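핸드 그리퍼 작업 규칙, 같이 써 보실 분을 찾아요

안녕하세요, Faltia에서 작업 규칙 문서를 맡고 있는 Tuva Myklebust입니다. 직함은 거창하게 '작업 기준 담당'인데요, 하는 일은 주로 사람들이 일하는 걸 옆에서 보다가 "방금 왜 그렇게 잡으셨어요?" 하고 귀찮게 묻는 거예요. 한국어로 글 쓴 지가 꽤 됐는데도 아직 띄어쓰기가 무섭습니다. 이상한 데가 보이면 지원 메일에 슬쩍 적어 주세요, 진심으로 반가워할게요!

본론부터 말씀드리면, 저희가 양손 그리퍼 작업 규칙 2판을 준비하고 있고 거기에 참여해 주실 분 14명을 모십니다. 기간은 2월 한 달이고, 한 번 오시면 45분 작업하고 10분 쉬고 다시 45분 작업하는 식으로 진행해요. 그다음에는 앉아서 차 마시면서 이야기를 나눕니다. 사실 저는 이 이야기 시간이 제일 탐나요. 1판은 책상에서 쓴 문서라서, 실제로 손에 그리퍼를 쥐어 본 분들이 읽으면 고개를 갸웃하는 문장이 한두 개가 아니거든요.

예를 들어 1판에는 "물체를 안정적으로 파지한다"라고 적혀 있어요. 멋있죠? 그런데 안정적이라는 게 뭘까요. 딱딱한 물건이면 꽉 물면 그만인데, 말랑한 물건은 꽉 물수록 모양이 찌그러지고, 찌그러지면 놓을 때 튕기거나 붙어 버려요. Cekwood 쪽 작업실에서 같은 문장을 읽은 두 분이 완전히 반대로 해석하신 적도 있어요. 한 분은 끝까지 꾹, 한 분은 겨우 걸칠 만큼만. 둘 다 규칙을 지킨 거예요. 그날 저녁에 제가 그 문장에 빨간 줄을 두 번 그었습니다.

그래서 2판은 작업별로 쪼개서 쓰고 있어요. 비누 받침에 작은 물건 올려놓기처럼 아주 소소한 작업 하나에도 어디서 접근할지, 다른 손은 어디에 둘지, 놓는 순간을 어떻게 할지가 다 들어갑니다. 읽는 데는 금방인데 쓰는 데는 한참 걸려요. 특히 '쉬는 손' 조항은 지금 네 번째 고쳐 쓰는 중이고요.

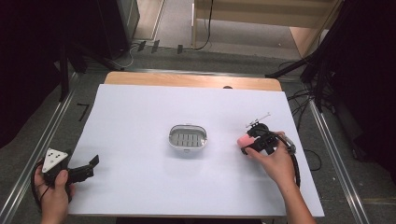
쉬는 손 이야기를 조금만 더 할게요. 양손에 그리퍼를 하나씩 들면 지금 일하지 않는 손이 은근히 말썽이에요. 시야를 가리기도 하고, 반대쪽 케이블을 건드리기도 하고, 심심하니까 괜히 물건 쪽으로 슬금슬금 가요(저도 그래요). 1판은 "사용하지 않는 손은 작업 영역 밖에 둔다"였는데, 막상 해 보면 손을 멀리 뺐다가 다시 가져오는 동안 동작이 뚝뚝 끊깁니다. 반대로 그냥 두라고 하면 사람마다 위치가 제각각이고요. 지금 초안은 "접시나 받침 같은 목표물을 가리지 않는 가까운 곳에, 집게 끝을 벌린 채 가만히 둔다"인데, 이게 맞는 말인지 여러분 손으로 확인하고 싶어요.

지금까지 정해진 것도 몇 가지 있으니 미리 보여 드릴게요. 지원하시기 전에 읽어 보시고, 말이 안 된다 싶은 게 있으면 그걸 지원 동기로 쓰셔도 됩니다.

시작 전에는 케이블이 손목이나 소매에 걸리지 않는지 팔을 한 번 크게 움직여 본다.
집게는 목표물 위에서 멈춘 다음에 연다. 움직이면서 놓지 않는다.
떨어뜨린 물건을 급하게 잡으려고 하지 않는다. 떨어졌으면 떨어진 대로 두고 그 회차를 실패로 적는다.
마커판은 손가락으로 가리지 않는다. 쥐는 법이 불편하면 작업을 멈추고 말한다.
실패한 회차를 지우지 않는다. 메모 한 줄을 꼭 붙인다.
손이 저리면 횟수가 남아 있어도 쉰다.

마지막 두 줄은 제가 고집을 부려서 넣었어요. 로봇이 배울 자료를 모으다 보면 누구나 예쁘게 성공한 것만 남기고 싶어지는데, 그러면 규칙이 어디서 무너지는지 알 길이 없어요. Bremcombe 시범 작업 때는 실패 메모가 제일 두꺼웠고, 2판 초안의 절반이 거기서 나왔습니다. "미끄러짐"이라고만 적힌 메모보다 "왼쪽에서 들어가다가 받침 테두리에 걸림"이라고 적힌 메모가 얼마나 고마운지 몰라요.

어떤 분을 찾느냐면요. 로봇 경력은 없어도 괜찮아요. 오히려 없는 분이 절반은 됐으면 좋겠어요! 경력자는 애매한 문장을 만나도 경험으로 메워 버리시는데, 저는 그 구멍을 보고 싶거든요. 양손을 편하게 쓰실 수 있고, 한국어로 된 작업 안내문을 읽고 "이 문장은 못 알아듣겠다"라고 말해 주실 수 있으면 됩니다. 왼손잡이 환영, 아주 환영이에요. 1판은 누가 봐도 오른손잡이가 쓴 문서예요(접니다).

손목이나 어깨에 통증이 있으시면 지원서에 적어 주세요. 무조건 안 된다는 뜻은 아니고, 앉아서 하는 문서 검토 쪽 자리도 따로 있어서 그쪽으로 먼저 말씀드리려고 해요. 검토 자리는 초안을 소리 내어 읽고 막히는 데마다 표시하는 일인데, 생각보다 재미있습니다.

오시면 하게 될 일은 이래요. 먼저 안내문만 읽고 작업을 해 보시고, 그동안 저는 입을 다물고 있습니다(힘들지만 노력할게요). 쉬고 나서는 같은 작업을 고친 안내문으로 다시 하고요. 이야기 시간에는 두 안내문을 나란히 놓고 어느 쪽이 손에 붙었는지, 어디서 멈칫했는지 같이 짚어 봅니다. 정답을 맞히는 자리가 아니니까 잘하려고 애쓰지 않으셔도 돼요. 서툰 동작도 저희한테는 다 쓸모가 있어요.

기록 이야기도 분명히 해 둘게요. 작업하는 손과 작업대 주변이 영상으로 남습니다. 얼굴이 들어간 부분은 저장하기 전에 지우고, 이야기 시간은 녹음하지 않고 제가 손으로 받아 적어요. 중간에 그만두셔도 그날 참여비는 전부 드립니다. 이미 남긴 자료를 빼 달라고 하셔도 이유는 묻지 않아요. 이 내용은 오시는 날 동의서에도 똑같이 적혀 있으니까 천천히 읽고 서명해 주세요. 반지나 팔찌는 빼고 오시는 게 편하고, 소매가 넓은 옷도 피해 주시면 좋겠습니다.

장소는 Strand 건물 안의 작업실이고, 자세한 길 안내는 확정 메일에 넣어 드릴게요. 참여비 액수와 교통비 기준도 그 메일에 같이 들어갑니다. 시간은 오전 10시 시작과 오후 2시 시작 중에 고르시면 돼요. 둘 다 괜찮으시면 둘 다라고 적어 주세요, 시간표 짜는 제가 행복해집니다.

지원은 이 페이지 아래쪽의 지원 단추로 받고 있어요. 이름, 연락처, 주로 쓰는 손, 가능한 시간, 그리고 위에 적은 규칙 중에서 제일 마음에 안 드는 것 하나와 그 까닭을 적어 주세요. 길게 안 쓰셔도 됩니다. 한 줄이어도 제가 다 읽고 답장드릴게요.

Tuva Myklebust 드림
Faltia 작업 기준 담당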